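Okay, small thread about moving house, as I've now done it 2 times in 15 months and have opinions.

First one: book your internet before you book the truck. I rang Fomix with heaps of notice and still spent 19 days hotspotting off my phone.
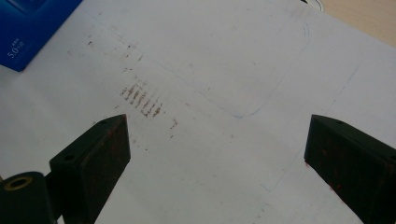 The truck was fine! Hired from Jamska, cheap as, smelled a bit like wet dog. Bring your own straps though, theirs were knackered.

Also, label the boxes on the SIDE. I labelled all the tops, then stacked them, like a genius.

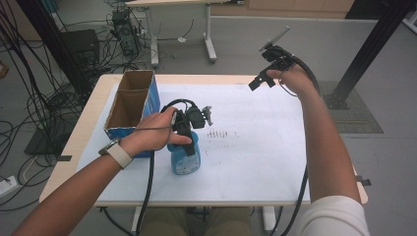
Bond clean next. The agent wanted receipts for the carpets AND the oven, so ask for the checklist early and save yourself the argy-bargy over email.

Total damage was $2,403, including the emergency dumplings at Xia (worth every cent, would move again for the chilli oil).
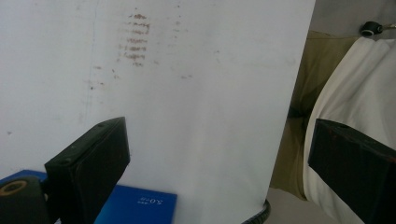

Oh, and redirect your mail!! My rego notice is still going to the old place in Doder.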